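Why Does Cloth Crumple?

Drop a book on a table and it stays book-shaped. Drop a T-shirt and you get a heap! Every time you let go of it, the heap comes out different, too. So what is going on inside all those folds?

Threads on the move

Most cloth is made of threads, and the threads are made of even thinner fibers. In woven cloth, the threads go over and under each other, like the strips in a paper place mat. They aren't glued together, so they can slide and tilt a tiny bit. Thousands of tiny slides add up to one big, floppy bend – and that's why you can stuff a towel into a space much smaller than the towel.

Hills and valleys

Put a cloth in a shallow bin and it has to bend to fit. Some parts get pushed up into ridges and other parts sink down between them, a bit like mountains on a map. Look for the pale lines on the light blue cloth in the gray bin. Those are the ridges, where the folds catch the light. 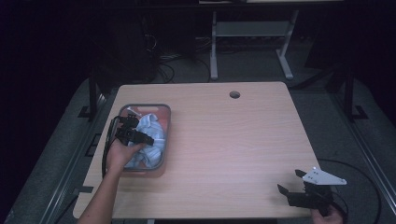 Why is it so tricky to grab?

Picking up a cup is easy because you know where the handle is. A crumpled cloth has no handle! You have to choose a fold and pinch it, and you can't tell which part of the cloth you've got. It might be a corner, or it might be the very middle. Pull up the middle and the whole thing hangs like a droopy tent. Pull up a corner and it hangs in a long point.

Try it: the corner hunt

You need a hand towel, a shallow bin and a friend.

Scrunch up the towel and drop it in the bin.
Pinch one fold with your finger and thumb, then lift.
Did you get a corner? If you didn't, hold on and slide your other hand along the edge until you reach one.
Keep that corner, find the next one the same way, and stretch the towel out between your hands.
Swap places and let your friend have a turn.

Thandeka Ndlovu and Petro Symonenko played this with their class in April, and the best score was 4 corner grabs in a row. Can you beat it?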